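The Company That Carried the Mail

Supply units rarely get a chapter of their own, and the Itura Carrier Company has never had more than a footnote. It was raised in October 1942 to move rations, ammunition and mail between the railhead at Itura and a line of forward posts the trucks could not reach. At full strength it had 1,672 men, most of them recruited from farming districts within a week's walk of the depot.

The standard load was 29 kilograms. Columns marched before dawn, rested through the middle of the day and closed up again at dusk. On the Panyasiri track, the longest of the routes, a round trip took nine days in dry weather. During the rains the same trip took almost 600 hours, and rations for the carriers themselves used up a large share of what was sent forward. 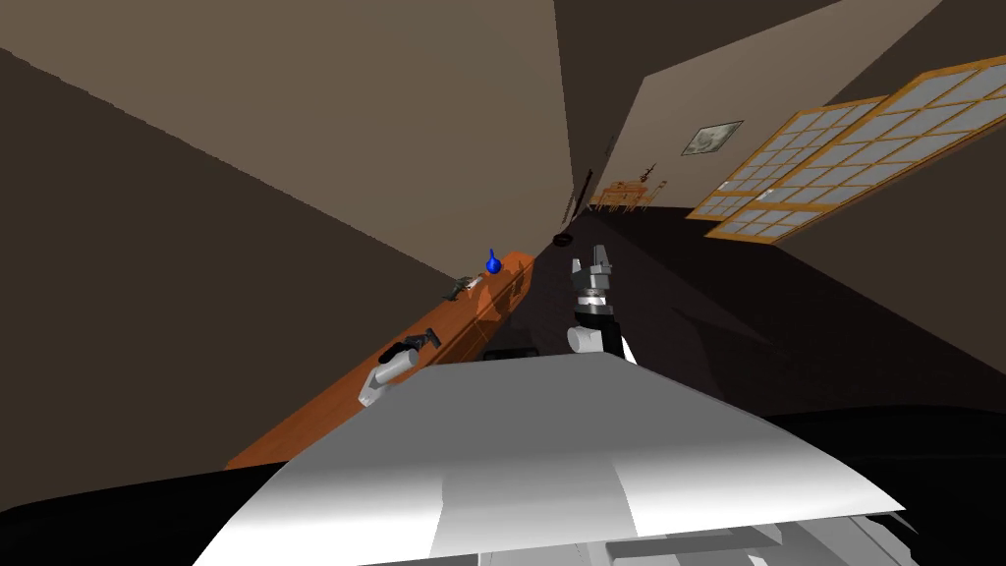
A simulated room, with a robot's two arms and a long orange wooden counter.

Records of the company are thin. The war diary covers 74 days and stops without a closing entry. Pay books survive for two of the five sections, and the ink in one has run so badly that only the service numbers can be read. Both sets are now held at Serthorpe, where they were filed for decades under road building.

The company was disbanded at Itura in 1945. Its men received a discharge certificate, a blanket and a rail pass valid for one journey.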